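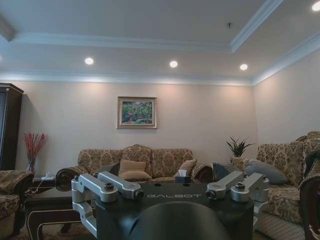 The living room in the second model house, with its raised tray ceiling and stepped crown molding.

Open day at Flirdale: three model houses and a long walk back to the car

Saturday, April 26, 2025

I have been on the mailing list for the Flirdale development since last November, when we started thinking about moving out of our apartment. The builder, Casten, opened three furnished model houses to the public this weekend. I went on my own, took notes, and am writing them up mostly for my sister, who is looking in the same area and could not come.

Getting there

The website says there is parking at the sales office. There is, but it was full before the doors opened at ten. After that they send you to a gravel lot past the retention pond, and from there it is a 15 minute walk along a road with a sidewalk on one side only. The sidewalk stops for a stretch where the lots have not been sold yet. Wear real shoes. A shuttle van was promised in the email and I saw it twice, both times going the other way.

At the office you sign in, get a folder with the floor plans and price sheet, and pick up a pair of paper shoe covers for each house. They ask for your phone number. I gave it and have had one call so far.

Flirdale will have 206 houses when it is finished, according to the folder. The first street is lived in already. You can tell which houses are occupied by the trash cans and the basketball hoops. The second street is framing and dirt. The model houses are at the corner between the two, so you hear nail guns from one side and lawn mowers from the other.

The first house: the Akby

Akby is the smallest plan, one story, three bedrooms. The front door opens straight into the living room with no hall, and with eight or nine visitors inside we were all standing on each other's feet. The kitchen is along the back wall and gets good light. The pantry is deeper than it looks from the door. The laundry closet is in the hall between the bedrooms, and I would want to hear the machine running before I agreed to sleep next to it.

The bedrooms are fine. The model had a double bed in the main bedroom, and I think a king would leave very little room to walk around. I paced it out and then did it again with the closet door open. Bring a tape measure. The floor plans give room sizes but not where the doors swing.

Storage is the weak point of this plan. There is one linen closet and the garage. The salesperson suggested shelving in the garage, and that is an extra.

The second house: the Zapata

Zapata is the two-story plan, and it had a line outside. They were letting people in a few at a time, and I waited with a paper cup of lemonade from the tent. It was worth the wait. The living room is the best room of the three houses, mainly for its ceiling. I asked whether the tray ceiling and the molding come standard. The tray does. The molding is part of a trim package, and so are the taller baseboards, so the house you see is not the house at the price on the sheet. That came up again and again through the day.

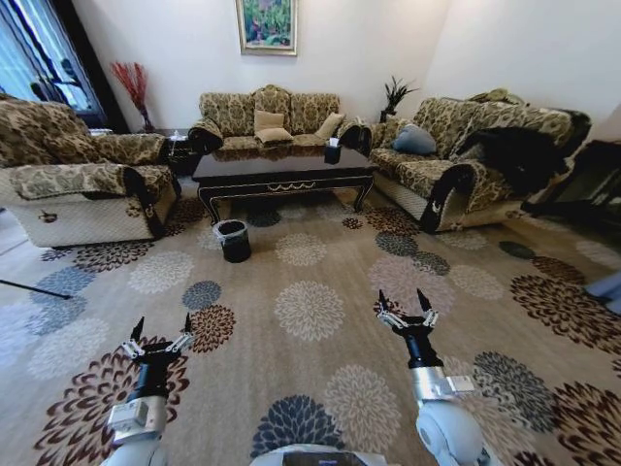

Same room, with the flowered carpet in cream, slate blue, dark gray and brown.

I stood on that carpet for a good while talking to a couple who had already put down a deposit on a corner lot. They had been to the site four times and said the builder answers email quickly but is slow about putting changes into the contract. They moved an outlet on paper in January and it was still in the old spot on the drawing they were sent in March. Keep your own copies.

Upstairs there are four bedrooms and a landing that the plan calls a loft. It would take a desk and a bookcase. The bathroom the kids would share has two sinks and the toilet behind its own door, a layout I liked. The water pressure could not be tested because the upstairs water was turned off for the day. The stairs are carpeted as standard and the top one squeaks. I went up and down twice to be sure it was the top one.

The yard behind this plan is narrow. You would get a patio, a strip of grass, and then the fence. The fence is included on the sides but you pay for the back.

The third house

The third house is the large plan and well out of our range, so I went through it quickly. It has a second kitchen sink, a shower with a bench, and a three-car garage that was being used today for the mortgage tables. Two lenders were there with brochures and pens. The study by the front door was the quietest room on the whole site.

Costs to ask about

The homeowner fee is 100 dollars a month to start and covers the pond, the mowing of shared areas and the playground, which has not been built. It can go up each year, and the person I asked did not know if there was a cap. I have emailed to find out. To hold a lot for a week you pay 300 dollars, refundable if you change your mind inside the week.

Ask for the options list with prices. It is not in the folder. They have it at the desk and printed one for me when I asked, four pages on both sides. The lot premiums are on a separate sheet again. Lots that back onto the pond cost more, and so do the ones at the end of the street, although those are next to the county road and I could hear trucks from there.

Other notes

The lemonade and cookies were free. There was a food truck as well, but it was closing up when I got to it. Restrooms are in the sales office only. One of the models has a perfectly good powder room with tape across the door - ask before you get to the third house.

Strollers have to be left on the porch. Dogs are not allowed inside, though I saw several waiting outside with one half of a couple.

The models stay open on weekends from ten to five. I plan to go back on a weekday by appointment, with the tape measure, and look at the Zapata again with the water on. I also want to drive the route to work at 7:30 in the morning, as the left turn out of Flirdale has no light.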